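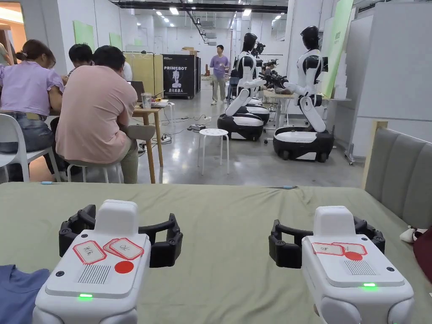 Visit report, Sostdale data hall
Oct 6, 2020
Prepared by Ladi Iyamu

The Sostdale group opened its collection hall to outside visitors for one afternoon. I attended for Prukby, where we are planning a smaller study on cloth handling. Bukola Nwankwo led the tour and answered most of the questions.

The method under study is demonstration without the robot. An operator holds one gripper in each hand and performs a household task at normal speed. Cameras record the motion, and a policy is trained on the recordings and later run on a two-armed machine. The task set for the bed station is T-shirt folding. The shirt is laid on a green sheet, folded, shaken out and folded again.
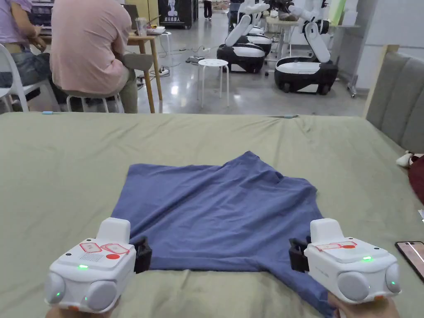
Each recording is one attempt from start to finish. Nwankwo said the current set holds 648 folding episodes from 19 operators. Attempts with a dropped sleeve are kept if the operator recovers within 5 seconds. Otherwise they go into a separate set, which the group uses to train a failure detector called Pliltell.

The main result presented was on starting position. Policies trained only on shirts laid flat did poorly when the shirt began as a heap. Adding crumpled starts to the training set closed most of the gap, with no change to the network. The talk gave no figures for other fabrics, and the Okonkwo towel trials will not be reported before February. 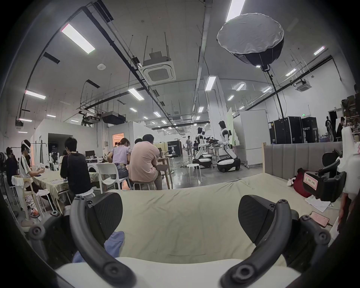
Do operators need robotics experience?

Most have none. New operators get three practice sessions, and their early episodes are reviewed before being added to the set.

Sostdale has agreed to send us its review checklist. I have asked for the episode naming rules as well.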